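3.2 Rebound loss in small-format tables

Rail cushions on small-format tables are seldom tested, and makers rarely publish values for them. We measured rebound loss on tables from two suppliers, Brurna and Skevisari, following the drop-ramp procedure set out in Section 2. Each cushion received 200 impacts at normal incidence, with a further 24 kept for calibration, giving 224 per cushion.
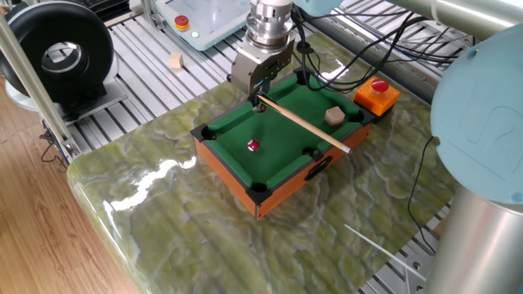 Loss was highest close to the pocket openings, where the cushion is shorter and has less backing. Mid-rail values were steadier – the spread between repeat runs stayed within the error of the timing gate. Felt nap had a small effect on roll distance after contact, and we corrected for it with the Marnell factor.

Figure 2. Small-format table with felt playing surface and side pocket.
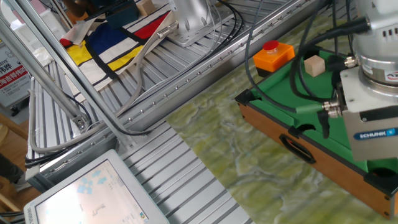

The mean speed loss at mid-rail was about 39 percent. This is well above the range we assumed in the May pilot, and the linear model used there should not be applied to tables of this size. Room temperature was held constant in all runs – its effect on cushion stiffness is treated in Section 4.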